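3.2 Storage of cleaning materials in the home

Households in Herstead and Daltitz were asked where sponges, cloths and brushes were kept between uses. Of the 400 households that returned the form, most named a single place, usually the edge of the sink or the cupboard below it. Open shelves were less common in Daltitz, where many of the older terraces date from 1907 and have narrow sculleries with little wall space.

Respondents who used more than one sponge often told them apart by colour. The rule differed from house to house. In one home pink was for the bath and green for pans; in the next it was the other way round. We therefore recorded the rule as it was given and did not try to fit it to a common scheme. Figure 1a shows sponges of several colours kept on a yellow and blue shelf unit, three of them in a row in the lower part.
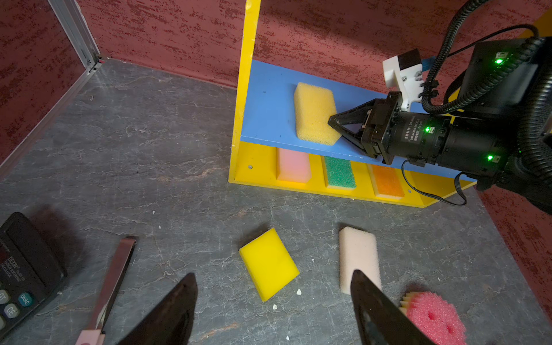

3.3 Replacement and reported habits

The form asked when a sponge was last replaced and what had prompted it. Smell was the reason given most often, followed by tearing. Few respondents kept to a fixed day, though in Herstead a small group changed theirs on a Thursday, before the bins were collected. Older respondents were more likely to move a worn sponge to rougher work — floors, bicycles, plant pots — than to throw it away. The earlier Cullance survey, which drew on 600 households, did not ask about this second use, so the two sets of answers cannot be compared directly.

Surfaces near the storage place were covered in a separate question. Painted and plain panels were grouped together, as respondents did not always know which they had (Figure 1b, a grey-blue panel beside a yellow one). Wiping of these surfaces was reported far less often than wiping of worktops.

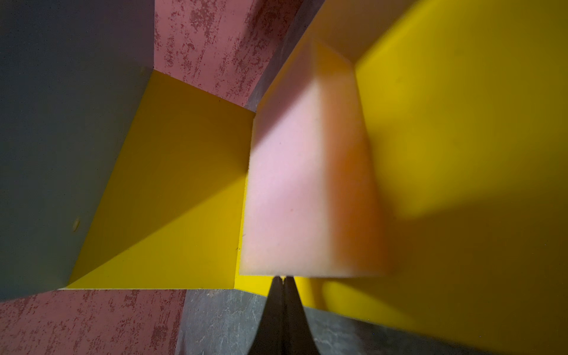

Ackroyd, commenting on a draft of this section, objected that people tend to overstate how often they replace a sponge, and that dates given from memory should be treated with care. We accept the point. A follow-up in July asked 100 of the same households to keep a written record for four weeks, and the results are given in Section 4.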